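The old workstation, part two

I said in the spring that I would write up the second half of the workstation job once I had time to finish it. I have now finished most of it, so this is the rest.

For anyone who missed the first post: I bought a used Dell desktop workstation from an office clearance at Delorme, the surveyors' supply company on the edge of Hurkbridge. They were closing their upstairs drafting room and selling off whatever was in it. I paid 36 dollars for the computer and 10 more for a box of cables that I mostly didn't need. The plan was to clean it up, put it in the corner of the workroom, and use it to store scanned family papers and photographs. My aunt's side of the family kept everything. There are 984 scans so far and the second trunk hasn't been opened.

The first post covered getting it home, turning it on, and finding out that it made a noise like a hand dryer. It also covered the argument about whether I should have just bought an external drive. I did buy an external drive, later, as a second copy. Both sides of the argument can consider themselves right.

What I did first

I started with a clear surface. The workroom bench had collected a lot of things over the winter, including seed trays and half a lamp, and I moved all of it to the floor of the closet. I put down an old bath mat so the case wouldn't get scratched or scratch anything. Then I shut the computer down, unplugged it, held the power button for a few seconds, and left it alone while I ate lunch.

I set out a small screwdriver, a soft paintbrush, a can of compressed air, a flashlight, and a muffin tin for the screws. The muffin tin was a good idea that I took from my neighbor Nnamdi Eze, who repairs sewing machines. Each cup gets the screws from one part, and you work from left to right. When you put things back you go from right to left. I wrote the name of each part on masking tape under its cup.

I also took photographs with my phone before I unplugged anything. I took more than I thought I would need and still ended up missing the one connection I wanted to check later.

The dust

The outside of the case was clean, so I expected the inside to be reasonable. It wasn't. A drafting room has a lot of paper in it and paper makes lint. There was a gray felt across the front intake that came off in one piece. I did the rest outdoors on the back step with the compressed air, in short bursts, holding each fan still with a finger so it wouldn't spin. I did the corners with the paintbrush. This took most of a morning.

The heatsink fins needed the most patience. Air alone moved the top layer and packed the rest down. I went between the fins with the brush, then used air again, then the brush again. A wooden toothpick got the last of it. I would use the toothpick earlier next time.

The noise turned out to be one fan. With the felt gone it was quieter but it still had a rattle, so I ordered a replacement. The first one came from a seller in Sendanberg and had the wrong connector. I sent it back and ordered another, and the second one fit. Waiting for these two fans is the reason this post is late.

Drives

The machine came with one hard drive, which Delorme had wiped. I ran a long test on it overnight. It passed, but it is old, and I don't want it to be the only place my great-grandmother's letters exist. I bought a 2000 gigabyte drive to be the main one and kept the original for work in progress.

Adding a drive is not difficult in this kind of case. You need a power lead and a data cable, and both have to reach. My data cable was too short by the width of two fingers. The box of cables I had been complaining about had a longer one in it, so I will stop complaining about the box.

If you are doing this for the first time, my advice is to put the drive in its place before you connect anything, and see where the cables want to go. They are stiffer than they look, and a cable that is bent hard next to the plug will work itself out. I routed mine once, didn't like it, and did it over.

Things I decided not to do

I didn't change the processor. I read about it for two evenings and decided that the one in there is fast enough to hold scans. I didn't take the graphics card out for good either, though a file machine hardly needs one. The monitor I have plugs into it, and that was enough reason to leave it where it was.

I also didn't paint the case. I had thought about it, since the workroom shelves are a nice dark green and the computer doesn't match anything. It sits under the bench where it is mostly hidden by the stool.

Inside the case
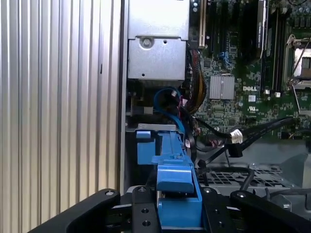
Hurkbridge, July

I've gotten to know this side of the machine fairly well. The silver metal box near the top is the part I kept knocking my knuckles on. The green board next to it has the DELL name printed in white, with a square finned heatsink to the left of the lettering, and that heatsink is the kind I was talking about with the toothpick. The black graphics card stands up farther to the right, and the memory slots are past it, before the processor socket.

I like the bright blue plastic. When you don't know a machine, a strong color gives you somewhere to start, and it makes it much easier to tell another person on the phone which piece you mean. The blue SATA ports on the board are where drive cables plug in, and they are easy to find with a flashlight.

The cables are the part I am least happy with. They run through the gap between the metal box and the board, and there isn't another obvious way to take them. I tried tying some of them together and then couldn't get at the thing behind them, so I cut the ties off again. I may try one strap of the hook and loop kind, which can be opened without scissors.

Software and sorting

I put a plain Linux system on it. I had used one before at a library job and remembered enough. Installing it took less time than cleaning the heatsink. For cataloging the scans I am using a program called Clodana, which a cousin recommended. It is slow to open but it lets you attach more than one date to a picture, and I need that, because the dates on the backs of our photographs were often written by somebody guessing years afterward.

The folders are set up by trunk, then by envelope, then by page. I first tried sorting by person. It fell apart with the second wedding picture, where there were too many people to pick just one. Keeping the order of the envelopes means I can always go back to the paper.

File names are the envelope number and the page number and nothing else. Everything I know about the page goes in the catalog. My aunt wanted the names in the file names so she could read them in a list, and I have made her a separate list that she can print.

What it cost

The computer and the cable box I've already mentioned. The new drive cost more than both of them together. The fan was cheap, and I was refunded for the first one except for the postage. I had the brush and the muffin tin. I bought a second muffin tin because we also make muffins.

Still to do

The side panel is stiff to slide and needs a look along the edge. I want to raise the machine off the floor a few inches, probably on a scrap of shelving with rubber feet, to keep it out of the lint from the rug. The clock also loses time when the computer is unplugged, so there is a coin battery to replace, and I have one in the kitchen drawer if it is the right size.

After that I'll start on the second trunk. It smells of camphor and the hinge is broken, so I will be opening it on the back step too. My aunt thinks the farm account books are in there. If they are, I'll need a bigger scanner, and there will be a separate post on that in the fall.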